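Open day at the Gilani house, May 22, 2018

I had wanted to see the Gilani house since December, when Farzana Talpur told me that they teach housekeeping there to young people who will soon live alone. The open day was free, but you had to write your name on a list at the gate. I was number 42.

We were a group of 28 and they divided us in two. My half went first to the kitchen, where Danish Zaidi spoke for a long time about storing rice and lentils. It was useful, but the room was hot and I could not hear well from the back. There was tea in the corridor afterwards. A small booklet with the lessons cost 500 rupees and I bought one — the chapter on stains is very good.

The part I liked most was upstairs, in the bedrooms. Sidra Bangash led it, and she began with a thing I had never thought about: use the bed as your table. You put everything on it, you fold there, and you cannot go to sleep until it is finished. She wants the heavy and dark clothes in one pile and the small things kept apart until the end, so they do not get lost in between. My own habit is to start with the socks, and she told me kindly that this is why I never finish.

One bed had a summer mat of small tan tiles, laid over a pink flowered sheet. I grew up with such a mat and was glad to see it. Folded clothes were stacked near the middle, black on top and white under it, and a small heap was still lying by the edge. 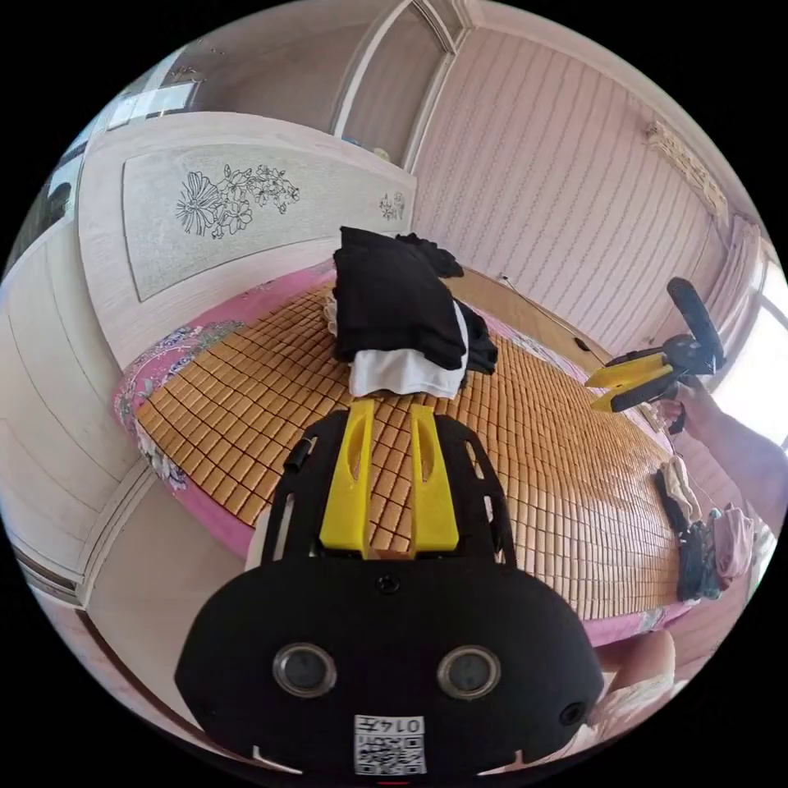

Fouzia Magsi wrote to me later that she does not agree about the bed. At her home the folding is done on the floor, on a clean cloth, because a mattress is too soft and the shirts come out crooked. On a hard mat it may be different, she admitted, but she will not change now.

The visit ended with the linen cupboard on the ground floor. The next open day is not announced yet, and they said to ask at the gate.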